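Two glass vases from Gela, with artificial roses from Derken
Review by Boglárka Sárközi

I wanted vases which look nice also when they are half empty. The Gela ones are sold separately, so I took 2 in different colours and put them on my flowered tablecloth. The roses are from Derken, and I ordered them at the same time, in December.

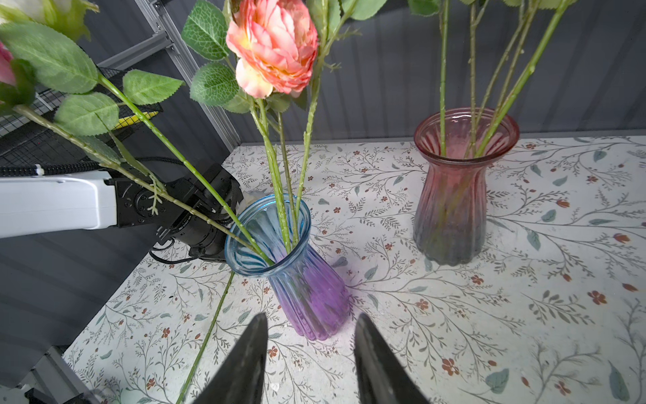
Grotden Home Pages, No. 200

The blue vase is my favourite. At the top the glass is clear and pale, then it becomes violet, and at the bottom it is a strong purple which colours the cloth a little. The ribs turn slightly as they go down. The rim is wavy and wide, so thin stems lean to the side if you put in only a few. I would prefer a narrower neck for single flowers.

The roses have small bumps on the stems, like thorns, and I did not expect this at such a price. The leaves have pale veins and toothed edges. My neighbour Ayten Aydoğan touched one petal before she believed me. From very near, of course, you see it is not a real flower.

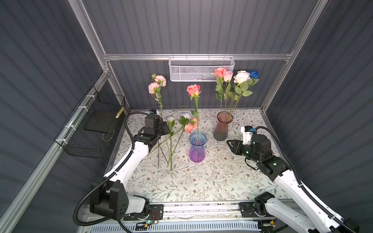 Page last changed: December, 16:40

For the reddish vase, four roses is a good number: two salmon-pink, one creamy white and one deep blue. The blue rose I find a bit too strong, but my daughter likes it the most. One coral-pink rose alone in the blue vase is enough for me.

Washing is easy outside, but inside the ribs you need a thin bottle brush. I would buy the vases again. From the roses I would choose only the pink and the white.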